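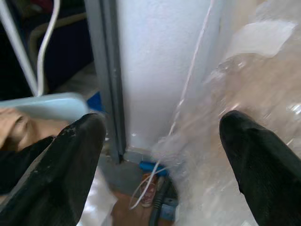
3.2 Workspace and hardware

The two-arm build was assembled in a home entryway in June and was never moved to a lab. We wanted the arms to work where laundry is handled in a house, among shoes, cables and children's things. Masaru Ikeda mounted both arms on a low base and wrote the first version of the controller, which we call Andar. Each arm carries a two-finger gripper and a wrist camera, and a third camera looks down from head height.

The supply load is a mixed pile of small garments. It is set at child height, well below the level of a standard work table, so the arms must reach down and inward at the same time. This posture leaves little clearance between the forearms. 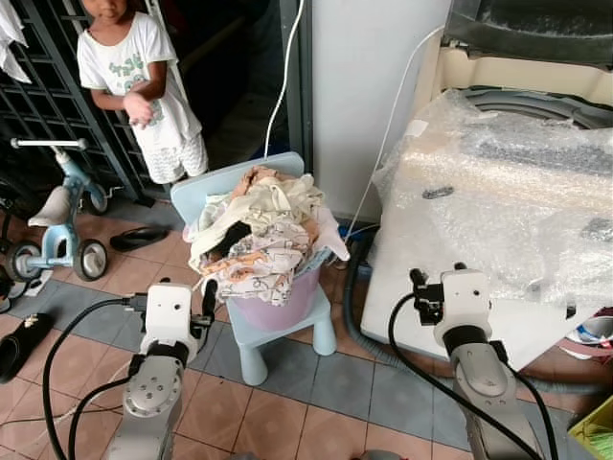 Garments were not folded or sorted before a trial. Ye-seo Min placed the load by hand and left the floor as it was, moving an item only if it blocked the base. Cable slack was harder to manage. A loop that was safe with the arm raised could drop onto the cloth when the wrist turned, and we rerouted the right-hand cable 4 times before settling on a path along the forearm.

Figure 3. Both arms at the clothing pile, seen from the head camera.
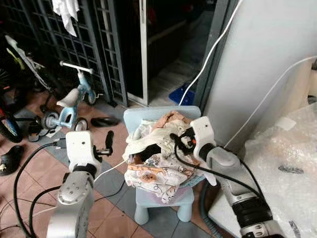

3.3 Trial procedure

Teleoperated trials were recorded by Misaki Matsuda and Katsuhiko Chiba, who took turns as operator. A trial began with both grippers clear of the cloth and ended when the operator released the last garment or 400 seconds had passed. We logged 409 trials and dropped 30 in which a camera stream stalled — mostly the wrist views. Operators were free to choose which arm made first contact. Contact with the chair was allowed and was marked in the log.
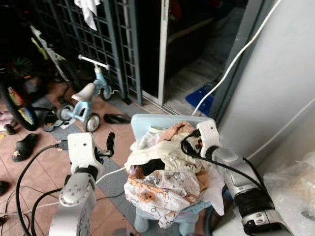 3.4 Labeling

Each remaining trial was labeled by one operator and checked by the other. A grasp was marked as single or multiple according to the number of garments lifted. Disagreements went to Tetsuya Shimada, who reviewed the head and wrist views together and assigned the final label.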